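Datasets > Household > Tote Wear Survey

Search this site Go

Tote Wear Survey, README

What it is: one CSV, 131 rows, one row per cloth shopping bag, filled in by the people who own them. Mirjana Kneževič compiled it at Solley. Last changed July 12, 2018.

Columns: bag_id, fabric, handle, uses_claimed, washes, fault.

Treat uses_claimed with suspicion. Far too many owners wrote exactly 50, and I doubt any of them kept a tally. The Gemton leaflet quotes our median as if it were measured. It wasn't.

The fabric column is no better. "Canvas" and "cotton" were left to the owner, and 17 rows say both. 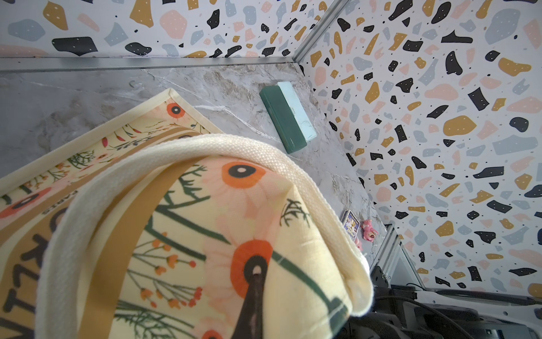 Washes may be usable. I would still drop the 84 rows where it is blank before claiming that washing weakens handles, a link Teseo is very sure of and I am not.

A recount is promised for September. We'll see.

Contact: Solley data desk | © Solley | Back to top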